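The Keys to Troreck

Hae-won Lim took over the boarding house in June, when her aunt's knees gave out for good. Her aunt moved to a ground-floor apartment in Dolla with a view of the bus depot and left behind a ledger, a freezer full of soup, and the keys.

The house was called Troreck. The name was painted over the front door in green and had been there when her aunt bought the place. It had three floors and a cellar, and at one time or another someone had put a lock on nearly everything in it. The pantry locked. The piano locked. There was a closet on the second landing, too shallow to hang a coat in, and it had two locks.

"Which key goes to what?" Hae-won asked on the phone.

"You'll learn them," her aunt said. "The small one with the bent neck is the coal door. Don't lend it to anybody."

"We don't burn coal."

"Then it shouldn't be hard."

She spent the first evening walking from door to door. By nine she had matched the kitchen, the linen room, and the gate. She wrote the matches on the back page of the ledger and went to bed.

The lodgers stayed out of her way at first. There was a retired surveyor on the top floor who cooked eggs at midnight, and two sisters from Seol who shared the front room and argued in whispers. The room at the back of the second floor was rented to a man who paid by money order and was hardly ever there. In the ledger her aunt had put him down only as "Back Room." He had paid 900 every month for six years. Before that the figure was 20 less.

In the second week a letter came for him, and Hae-won slid it under his door. A few days later another came. When she bent down with the third, she could see the corners of the first two.

She called her aunt again.

"He travels," her aunt said.

"For how long?"

"He always comes back before the rent is due. Leave the man alone."

Hae-won left him alone. She defrosted soup. She fixed the gate, which dragged, and had the gutters cleared. The surveyor showed her how to bleed the radiators and then stood in the kitchen for an hour telling her about a bridge he had worked on as a young man, 1,134 feet from bank to bank, and how they had measured it twice and gotten two answers.

"Which one was right?" she asked.

"We used the second," he said. 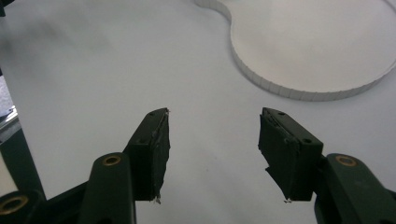
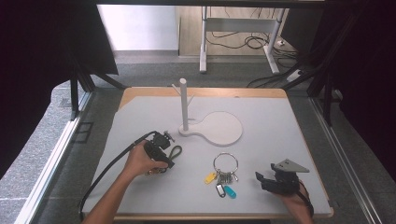
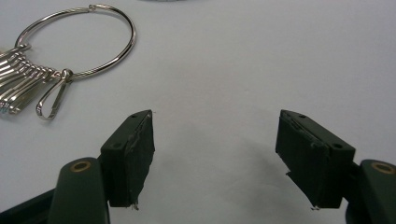 The rent day came and went. No money order arrived. Hae-won waited until after supper and climbed to the second floor with the whole bunch of keys in her apron pocket, where they banged against her hip on every stair. She knocked. She said his name, the one on the letters, and felt foolish because she had never said it aloud before.

None of the keys fit.

She tried them all again, slowly, starting with the ones she had already matched to other doors. The sisters opened their door a crack and watched her.

"It's not on there," the older one said. "Your aunt gave it to him. She gave him the only one."

"Why would she do that?"

The sisters looked at each other. The younger one said that it was none of their business, and the older one said that everyone in the house knew anyway, and then they shut the door and whispered about it.

Hae-won took the early bus to Dolla. Her aunt was sitting at the window in her good cardigan. There was a second cup on the table, and a man's hat on the chair by the radiator.

"He's gone out for bread," her aunt said. "Sit down. You look tired."

"You could have told me."

"I was going to. Then you asked about the letters in that voice, and I thought, well, she can wait a little." She poured the tea. "He proposed to me four years ago. I said I couldn't leave the house. Then my knees went, and I ran out of things to say."

"He still owes me for the month."

Her aunt laughed until she had to put the teapot down. Then she got up – slowly, with one hand on the sill – and went to the drawer under the telephone. She took out an envelope with the rent in it, and a brass key on a piece of kitchen string.

"Rent it to someone quiet," she said. "The window sticks. You have to lift and then push."

Hae-won stayed for the bread, which was from Clostness, the bakery across from the depot, and still warm. He was a tall man with very little to say. He asked whether the surveyor was well, and whether the gate still dragged.

"I fixed it," she said.

"Ah," he said. "I always meant to."

On the bus home she held the brass key in her hand until the string was damp. It was raining when she got to Troreck. She went straight up, past the sisters' door and the closet with its two locks, and let herself into the back room. The bed was made. She picked up the letters and put them in her apron to send on. Then she went over to the window, lifted, and pushed.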